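El cero que se movía: una deriva de homing en el brazo derecho

Llevaba desde octubre con una anotación en el cuaderno que decía «revisar altura pinza dcha.» y ninguna gana de revisarla. El brazo derecho cerraba bien, las trayectorias se repetían y el error que veía en la consola era de décimas de grado. Lo dejé pasar. El fallo apareció completo al cambiar de juego de piezas, y me costó una yema de la pinza y un rato largo con la tapa del hombro abierta.

La secuencia era sencilla. El brazo baja en vertical, se detiene a 8 mm por encima de la tela, cierra y sube. En la repetición 17 no se detuvo. La pinza llegó a la mesa, el lazo de posición siguió pidiendo recorrido y el controlador aumentó la corriente hasta que saltó la protección térmica del segundo eje. El aviso en el registro fue un «following error» escueto, con la marca de tiempo y nada más. Entre el contacto y la parada pasaron 92 ciclos de control, una eternidad para un eje que empuja contra algo rígido.

Mi primera hipótesis fue la calibración entre mesa y base. Era falsa. Volví a medir los puntos de referencia y salían donde debían, siempre que el brazo no se hubiera apagado entre medias. Si cortaba la alimentación y repetía el homing, la altura cambiaba. A veces nada, a veces 9 mm. Ese escalón tan limpio era la pista buena, y tardé en hacerle caso.

El controlador es un Vovunon de segunda mano con el firmware que traía. El homing del hombro busca un final de carrera y después retrocede hasta el primer pulso índice del encoder. Mi final de carrera conmutaba casi encima del índice. Con un poco de holgura en el soporte del sensor, el firmware tomaba unas veces un pulso y otras el siguiente. La diferencia entre ambos, pasada por la reducción y por la longitud del eslabón en la postura de homing, coincide con el escalón medido en la punta.

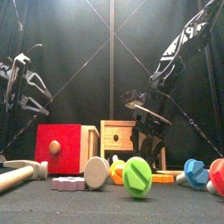 Tiempo de lectura: 4 min

El montaje no tiene mucho misterio: dos brazos, mesa forrada de tela gris oscura, fondo negro y las piezas de juguete que uso para las pruebas de agarre. Hay tornillos y tuercas de tamaño exagerado, un martillo de madera y dos cajas, una de ellas con el frontal rojo y un pomo redondo. Las dos pinzas son distintas. La izquierda lleva dedos calados de color gris claro, y la derecha, una placa plana en ángulo con un ribete claro en el borde. La derecha trabaja pegada a la caja de madera central, así que un error de altura en ese lado tiene poco sitio donde perderse.

La tela ocultó el problema durante semanas. Cede lo suficiente para absorber un contacto leve, y las piezas ruedan o se inclinan sin dejar marca. Con una mesa desnuda lo habría oído el primer día.

Rukhsana Swati, a quien mandé el registro, señaló algo que yo había pasado por alto: la corriente del segundo eje ya subía al final de la bajada en varias repeticiones anteriores. Tenía el dato y no lo estaba mirando. El umbral de error de seguimiento venía de fábrica en un valor pensado para movimientos rápidos en vacío, y con la bajada lenta que uso no servía de protección.

Cambios hechos, por orden:

Final de carrera desplazado hasta que conmuta a media distancia entre dos índices. Comprobado girando el eje a mano, con la alimentación cortada.

Soporte del sensor con un segundo tornillo. El original pivotaba.

Límite de corriente independiente para el tramo de bajada, con parada inmediata y sin reintento automático. El reintento estaba activado por defecto y me parece una mala decisión en cualquier eje que pueda empujar contra una mesa.

Verificación tras cada homing: el brazo va a una postura conocida y compara la altura con la última guardada. Si no cuadra, no habilita la secuencia.

También he movido la seta de emergencia. Estaba detrás del brazo derecho, de modo que para pulsarla había que pasar la mano por su zona de trabajo. Heledd Wynne me lo había dicho en primavera – y tenía razón – pero no lo cambié hasta que tuve que usarla con la pinza apretando contra la mesa.

Queda pendiente el brazo izquierdo. Lleva el mismo tipo de sensor y todavía no he medido a qué distancia del índice conmuta. Hasta entonces hace el homing conmigo delante y con la velocidad al mínimo.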